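Call for Participants: Home Cooking and Memory Study

The Vrettos Center for Food and Community Life invites adults to take part in a study of how family recipes are learned, changed and passed on. The study is directed by Filippos Sotiropoulos and is open to residents of Trelero and the surrounding county.

Participants will attend 3 interviews over the course of October and will keep a short written record of the meals they prepare at home. Interviews last up to one hour and may be held in person or by telephone. Participants are asked to bring one recipe, written or remembered, that they learned from an older relative or neighbor. Professional cooking experience is not required.

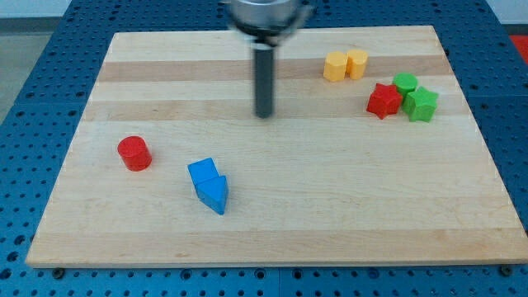
A light-wood cutting board on a blue perforated table.

To be eligible, applicants must be at least 31 years of age, must prepare a meal at home on 4 or more days in a typical week, and must be able to take part in an interview in English or Greek. Only one person per household may enroll. Employees of the Center and members of their immediate families may not apply.

Participants who complete all interviews and submit the meal record will receive a payment of $110. Partial payment is available to those who withdraw after the first interview. Parking costs will be reimbursed on presentation of a receipt.

Interviews will be recorded and transcribed. Names and addresses will be removed from the transcripts before they are placed in the Center's reading room. Participants may withdraw at any time and may request that their recordings be erased.

Applications must be received by September 1, 2021. Forms are available at the front desk of the Center and will be mailed on request. Completed forms should be addressed to the Study Office, Vrettos Center, Trelero.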